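Filed under: Home Life, Grumbling
Print this post | E-mail this post

I canceled the gym in September. It took 48 minutes on the phone with Plamum.
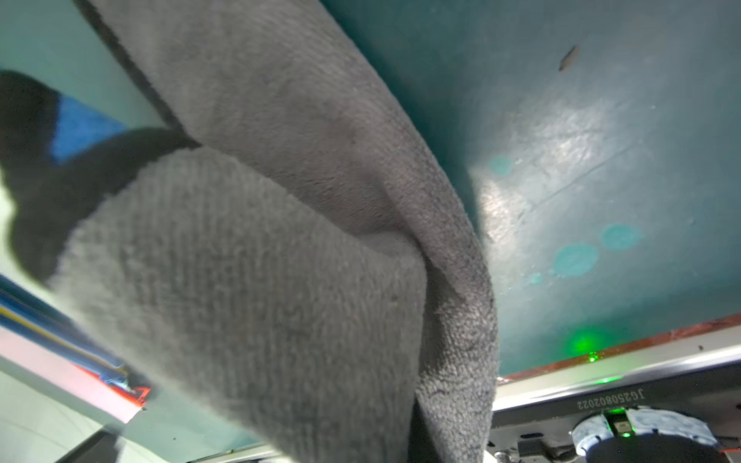
Gray towel, lint included.

They offered me three free months to stay, which I had already not used.

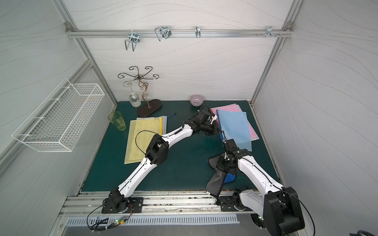 Quitting things is my only real hobby. I dropped the Sileo music plan and the Kubiak snack box, and felt rich for a day. Then I bought a dark gray cloth with a blue edge – the sort that hangs in folds and judges you.

The snack box still e-mails me.

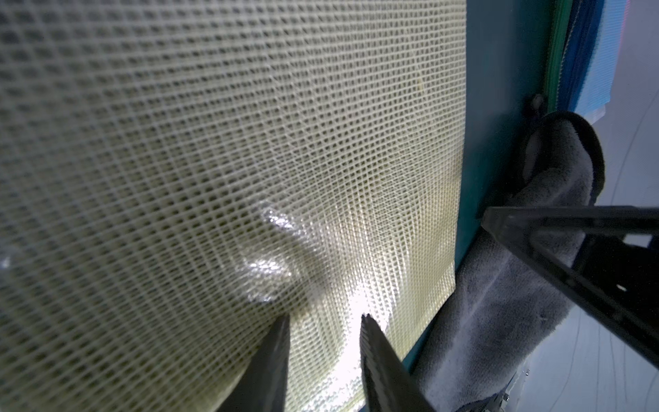
It misses me, apparently. So does Plamum.

Comments (3)

dotty48: Mine took two letters.

rfl: Keep the snacks, quit the e-mail.

marge_o: Same with Zurka!!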